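Chapter 12
Learning to Grasp in Simulation
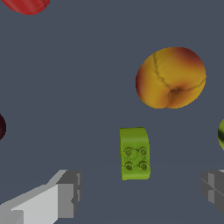 A grasping policy needs far more practice than most labs can give it on real hardware. The Zurthorpe study, which this chapter follows from start to finish, trained its policy in a simulator on 1483 short episodes and then tested it on a physical arm at Veststead. Each episode began with a new layout of fruit and toy bricks on a plain surface.

We look first at how the layouts were generated, then at the reward – a simple one, paid only when the target was lifted – and last at the 182 test trials. Section 12.4 covers the 22 trials that had to be repeated. Readers who have not met the Zaugg contact model should review Chapter 9 before going on.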